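Otside » Kitchen bits » Hanging things up

Print this post | E-mail this to a friend

Jul 7, 2014

Quick one as I've got to be out of the door in 20 minutes and there's a pan soaking.

So. The utensil drawer. Anyone who has been reading since February will know about the drawer. It jams. Something long gets itself upright at the back, usually the fish slice, and then you're stood there with a ruler poked through the gap, swearing. Did it again last week with guests in the house. Had to stir the rice with a fork.

Ladi Akpan has been on at me for ages to stop using a drawer altogether and get a stand. One of the tall ones with hooks round the top, everything hangs off it, you spin it or walk round it and take what you want. I said it would look like a shop. She said my drawer looks like a skip. Fair.

Anyway I've gone over to her way of thinking. Stainless steel, round base, thin pole, hooks at the top, little knob to finish it off. The long-handled things need a hole in the end or they're no use to you, so that's the first thing to check before you get all excited and clear out the drawer – half of mine haven't got one.

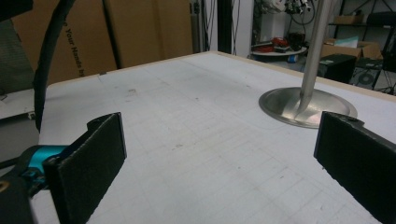
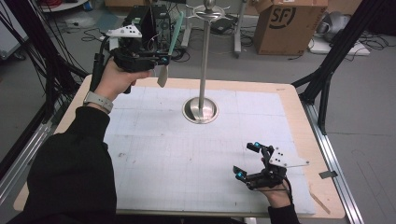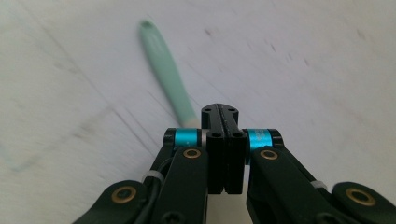
Colour next. I'm very taken with the pale minty green going into cream. Mine are all black nylon with melted edges, apart from one orange spatula that came free with something. Would I buy a whole new set just to match? Probably. Ilham Farouk says green shows turmeric worse than anything, and she cooks far more than I do, so I'm half listening.

Things I've worked out so far, no particular order:

Weight of the base matters more than how tall it is. My mum had a wobbly one from Buklow years ago and if you took the ladle off first the whole lot leaned over. She used to hang the ladle and the masher oposite each other to keep it straight.

Big stuff first, then fill in. If you start with the whisk it takes up two hooks worth of room and you have to shuffle everything round again.

Not next to the hob. I tried a jug of spoons there once and everything got a sticky film on it within a fortnight. Going to put it by the bread bin, where the post piles up, which means finding somewhere else for the post. Sigh.

Measure under your wall cupboards!! I didnt, and the first one I fancied was too tall by the width of a finger. Taheri do a shorter one but only with the hooks fixed on one side. Himau's was 30 quid last time I looked and that is more than I want to pay for somewhere to put a ladle.

Still to decide – what stays in the drawer. Tin opener, peeler, the good scissors, corn holders (why). Chopsticks could go in there too, they're in a mug at the moment and the mug is wanted for tea. I'd like to get it down to one layer so you can see the bottom. Haven't seen the bottom since we moved in.

Will do the actual clear out when it's a bit cooler. Right, the pan.

Filed under: Drawers, cupboards & other grumbles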